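Subject: Re: [oltivstead-residents] Power cut last night, what do we know?
From: Hsiu-ying Cheung
To: oltivstead-residents list

Hello all,

Replying to Tekle's message, which I've left in underneath bit by bit because my answers are scattered all over it. Sorry for the length! I was up until gone two with a torch and a flask, so if any of it reads oddly, blame that.

Tekle Tufa wrote:
> Can anyone say what happened with the electricity? Ours went at twenty to
> ten and came back some time before breakfast. My sister on Gesard Road
> never lost hers at all, and she is only over the wall from us.

Right, what I've got comes from the engineer who was parked by the Skasum Lane substation when I walked down there with my neighbour Yen-ting Chung. He was very patient with us considering the hour. A joint in the underground cable between the substation and the bottom of Wei Street failed, and when it went it tripped the protection on that whole side. He said 2,077 homes were off at the worst of it, and they got all but 600 of those back before midnight by feeding them round the other way. The last 600 had to wait for the hole to be dug, and that's us, more or less. Wei Street, the Crescent, the flats behind the library and your end of Tekle's road.

Gesard Road is on a different feeder, so that's your sister explained. It comes in from the north, over the railway. I had no idea until last night and I've lived here long enough that I should have. 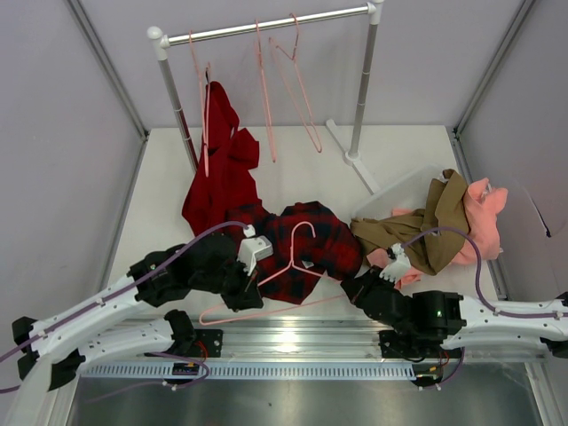 Was the bang that so many of us heard the substation going up?

It was the cable joint, under the pavement outside the launderette. The engineer said the substation itself wasn't damaged, and that the noise carries because the duct acts a bit like a drum. Gyula Balogh lives right over it and says his windows rattled and the cat went up the curtain and stayed there.

> I heard there was a fire and that people were taken out of the flats. Is
> that true?

Half true. There was smoke coming up through the pavement cover and the fire crew did come, two engines, and they taped off that corner. They asked 40 people to come out of the lower block while they checked whether any smoke had got into the basement. It hadn't, and everyone was back indoors inside the hour. No one was hurt. I know there was a post going round saying somebody had been taken off in an ambulance, but the ambulance was for a gentleman on the Crescent who'd had a fall on his stairs in the dark, and his daughter tells me he's home again with a very sore hip.

The people from the flats mostly stood about in the library car park in coats over pyjamas. Shuk-fan Chu opened up the church hall for them, and she had the gas ring going within ten minutes, so there was tea. I'd say there was more tea than anybody could drink. If you borrowed a blanket from the hall, the grey ones with the stitched edge, please drop it back through the side door any time after nine in the morning. She's four short.

> Why did nobody tell us anything? I rang the number on my bill and was on
> hold until my phone died.

I share the grumble. You don't need the number on your bill, though, and I only learned this last night as well. That's your supplier, the people you pay, and they can't do much about a cut. The ones who own the cables are the network operator, and you get them by dialling 105, free, from a mobile or a landline. I got through after four rings at ten past ten. By eleven Yen-ting was waiting quite a while, so it helps to ring early. If your landline goes through the broadband box it'll be dead in a power cut unless you've got a battery for it, so keep a bit of charge in your mobile.

While you're on to them, ask to be put on the Priority Services Register if anyone in the house is elderly, has a baby, or relies on medical kit that plugs in. It costs nothing. Shuk-fan's mother is on it and she had a phone call at half past ten to see how she was getting on, which is a good deal more than the rest of us had.

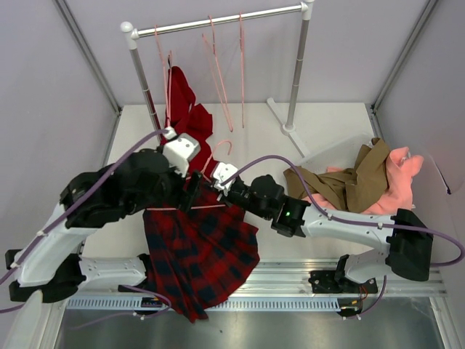

Now, the traffic lights. They were out at the Wei Street junction until the morning and it was a bit hair-raising, I must say. Two of the lads from the chip shop stood at the crossing with their phone lights on waving people over, and I'd like to thank them, although the police constable who turned up later did ask them very nicely to get back on the pavement. The lights are working again but the pedestrian button on the library side is still dead. I've reported it. If you're passing and feel like reporting it too, please do, it does seem to move things along.

> Will we get compensation? I have a freezer full of food.

I asked him that and he said it wasn't his department, fair enough. As far as I understand it, there are set payments when a cut goes on past a certain number of hours, and I don't think ours was anywhere near long enough. Don't take my word for it, though, ask when you ring. Gyula reckons he's lost 200 pounds' worth out of the shop's ice cream cabinet and is having a go through his own insurance. As for the freezer at home, if the door stayed shut and everything is still hard in the middle I'd leave it be. Mine was fine apart from one bag of peas I'd been meaning to use up anyway.

One more thing. The repair is a temporary one. They'll be back in May to put in a new length of cable and the pavement outside the launderette will be up again while they do it, with the bus stop moved down past the chemist. We're supposed to have letters. If you get yours before I get mine, could you put the dates on here? I'm trying to plan round my daughter's move and I'd love to know which mornings to avoid.

Tekle, your neighbour with the stairlift, did she manage all right? I knocked but got no answer and didn't like to keep on at that time of night. Let me know and I'll pop round.

Hsiu-ying
(Wei Street, the even side)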